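Community land trust wants to buy the creek woods. Does the county easement block it?

Posted in Land, Water & Forests
7 replies hidden, 2 shown

gurdale_creekside

We have a small group in Gurdale trying to get legal title to 100 acres of woods along the creek. People here have cut firewood, picked berries and kept the trails open for as long as anyone can remember, but the land has always belonged to somebody else. The last owner was a timber company. It went out of business and the parcel is now with the bank.

The bank is willing to sell to us. The trouble is a conservation easement the company signed 20 years ago, held by the county. It says no commercial harvest and no new structures. It doesn't say anything about firewood for home use or about gathering. Our lender is nervous and wants it cleared up before closing.

Can a community group own land under an easement like this and keep using it the way we do now? And who decides what "commercial" means?

irnwood_commons

Yes, you can own it. An easement goes with the land, so whoever buys the parcel takes it on with the same limits. We went through this in Irnwood with a smaller piece and the county had no say over who the buyer was, only over what happened on the ground afterward. Check yours for a transfer clause, though. Some of them require notice to the holder before a sale.

On the word "commercial," look for a definitions page near the front of the recorded copy. Ours had one and it was missing from the scan the seller gave us. The full document is at the recorder's office. If yours really has no definition, write to the county and ask for a letter saying how they read it. We asked three things: can residents cut dead and down wood for their own stoves, can they sell berries at a farm stand, and can we gravel the trail. They said yes, no and "send us a map."

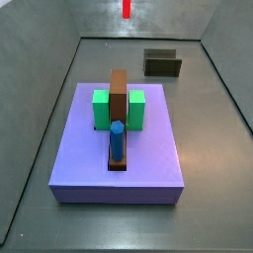 Irnwood, January

Adding to my answer after a few messages. The letter took 2 months to come back. Our lender accepted it, but it isn't the same as an amendment and a later county board could read the easement differently. If your lender wants more than a letter, ask a land attorney about a recorded clarification. Also get the baseline report. It shows what condition the woods were in when the easement was signed, and the county will measure you against it.

slowwater7

Just keep doing what you're doing, no one checks. We have one of these on the back of our place and I've seen the county out here once. Get the survey done before you close — the old corner pins are probably gone.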